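Bamero neighbors spend the cold weeks putting bedrooms in order

BAMERO, January 2021. It started with one overfull closet on Kozma Street, and by the end of December it had become the thing half the neighborhood seemed to be talking about over the phone in the evenings. The Bamero Bedroom Tidy, as it is now called, asks people to give one small room a proper going-over this winter and to pass along whatever good bedding and clothing they find they can spare.

Genowefa Krawczyk, who thought the idea up while hunting for a pair of winter socks (she did find them, in the end, inside a pillowcase), says the bed is the place to begin. Everything gets laid out there, piece by piece, and folded before it goes anywhere else. 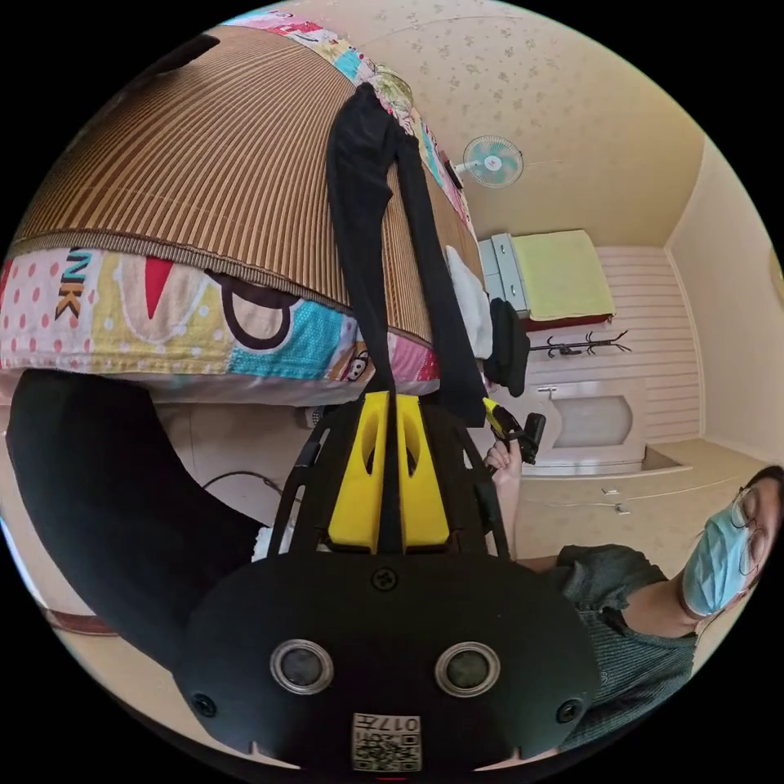 "If it's on the floor you'll step over it for a week," she said. "If it's on the bed you have to deal with it before you can go to sleep, and I like my sleep very much."

She has a soft spot for bright bedcovers, the louder the better, and she would rather see an old patchwork on somebody's bed than packed away on a high shelf. A striped bamboo mat on top suits her fine too, and so does a small fan on the wall, even in the middle of winter, when most people have long since forgotten which switch turns it on.

Long pieces of cloth are the part that gives folks trouble. Scarves, sashes, straps that came with a bag nobody can remember buying, all of them slide off the pile the moment you turn your back. Tae-yang Sung, who looks after the drop-off shelves at the old Altell shop, suggests picking such a piece up near one end, letting it hang until the twists come out, and only then laying it over the bed to fold.
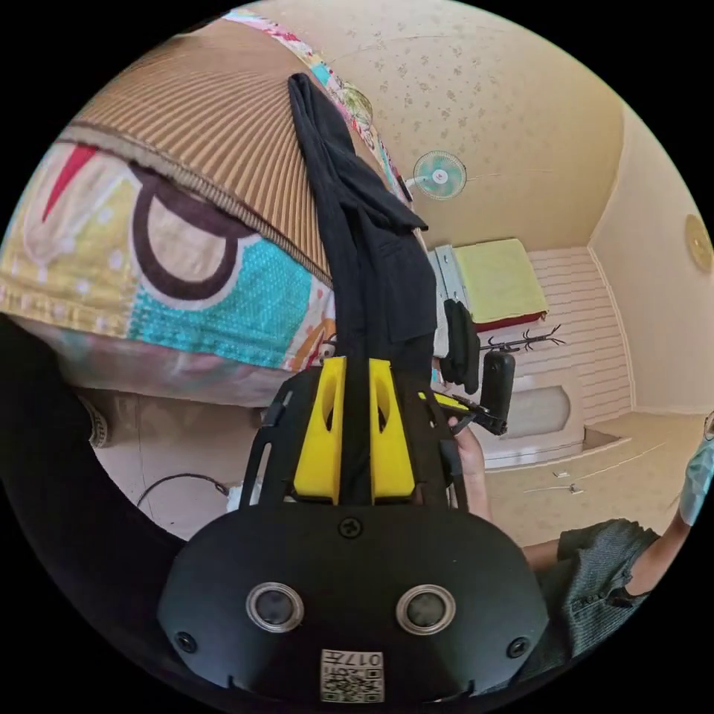
He has had plenty of practice lately. The shelves have taken in 1,157 items so far, among them 300 blankets and quilts, and he has refolded a fair number of them himself in the quiet hour after lunch, with the radio going and a pot of tea close by. The blankets go on to families in Bamero and over in Iltberg, where a second set of shelves opened just after the holidays.

Masks are required inside the shop, and only 2 people may come in at a time, so a little patience at the door is appreciated. Bags should be tied and labeled with what's in them. Pillows can't be accepted for now, and neither can mattresses, although Sung says he has been offered 4 of those already and was very sorry to turn them down. The shelves stay open through the end of the month.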